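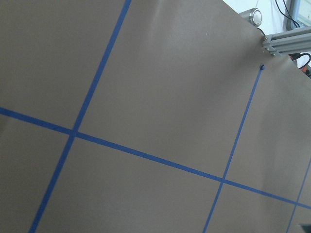
파란 테이프로 나눈 칸들.

5월인데 아직도 아침엔 춥다. 이사까지 얼마 안 남았는데 오늘도 옷장 앞에 앉아서 한숨만 쉬다가 오전을 다 보냈다. 버릴 것, 가져갈 것, 누구 줄 것으로 나누기로 했는데 '모르겠음' 더미가 제일 크다ㅋㅋ 엄마가 보내준 누비이불은 새집 침대엔 너무 크고, 그렇다고 그걸 어떻게 버려. 결국 가져갈 상자에 꾹꾹 눌러 넣었다. 뚜껑이 안 닫혀서 위에 사전을 올려놨다.

점심 먹고는 서랍 차례. 서랍이 진짜 무섭다. 언제 산 건지도 모를 건전지, 어느 나라 건지 모를 동전, 딤프나(Dymphna) 아주머니가 주신 잼 뚜껑까지 나왔다. 뚜껑만! 병은 대체 어디 갔지? 영수증도 한 뭉치 나와서 하나씩 읽다가 또 시간을 날렸다. 27유로짜리 우산을 산 적이 있다는데 나는 그런 우산을 써본 기억이 없다. 어디 버스에 두고 내렸겠지 뭐.

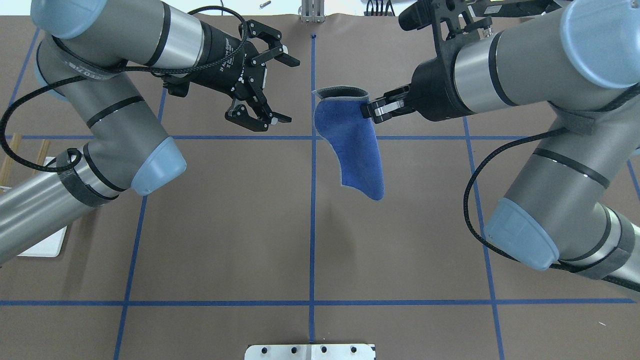

파란 양말 한 짝.

양말은 또 왜 이렇게 짝이 안 맞는지. 침대에 쭉 펼쳐놓고 맞춰보는데 비슷한 회색끼리 길이가 미묘하게 다르다. 예전 같으면 나머지 한 짝이 나올 거라고 믿고 모아뒀을 텐데 이번엔 눈 딱 감고 걸레용 봉투에 다 넣었다. 그런데 저녁에 세탁기 고무 틈에서 한 짝이 나왔다. 하필 오늘... 봉투를 다시 뒤져서 짝을 찾아줬으니까 오늘 제일 잘한 일은 이걸로 치자.

네 시쯤 토마스(Tomás)가 빈 상자를 더 갖다준다고 들렀다. 차 한 잔만 마시고 간다더니 내가 버리려고 내놓은 책을 한 권씩 펼쳐 보면서 두 시간을 앉아 있었다. 추리소설은 전부 가져갔고 요리책은 도로 내 상자에 넣어줬다. 새 부엌에서 밥해 먹으려면 필요할 거라나. 나 작년에 그 책으로 만든 거 수프 하나뿐인데? 그래도 새 부엌엔 창문이 있으니까 조금은 기대된다. 지금 부엌은 낮에도 불을 켜야 해서 설거지할 때마다 괜히 우울했단 말이지.

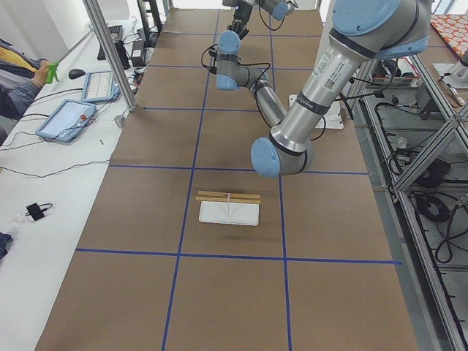 갈색 종이 깐 긴 작업대와 흰 쟁반. 그 위에 젓가락처럼 생긴 나무 막대 두 개.

부엌 짐은 내일로 미뤘다. 그릇은 신문지에 싸야 하는데 요즘 신문 보는 사람이 주변에 없어서 수건이랑 겨울 스웨터로 싸기로 했다. 수저랑 냄비 하나는 마지막 날까지 남겨둬야 한다. 지난번 이사 때 젓가락까지 다 싸버리고 빵칼로 라면을 건져 먹은 걸 아직도 못 잊는다. 혀를 안 벤 게 다행이지...

저녁은 냉장고 비우기 볶음밥. 시든 파랑 햄 조금, 김치 국물 남은 것까지 탈탈 털어 넣었더니 생각보다 훨씬 맛있었다! 계란은 3개 남았고 이건 아침에 삶아야지. 아, 그리고 인터넷 이전 신청 또 깜빡했다. 내일 일어나자마자 전화하기. 집주인한테 열쇠 몇 시에 돌려주면 되는지도 물어보고.

허리가 아파서 오늘은 여기까지만 쓰고 잔다. 이불은 아까 상자에 넣은 걸 도로 꺼냈다. 밤에 춥더라.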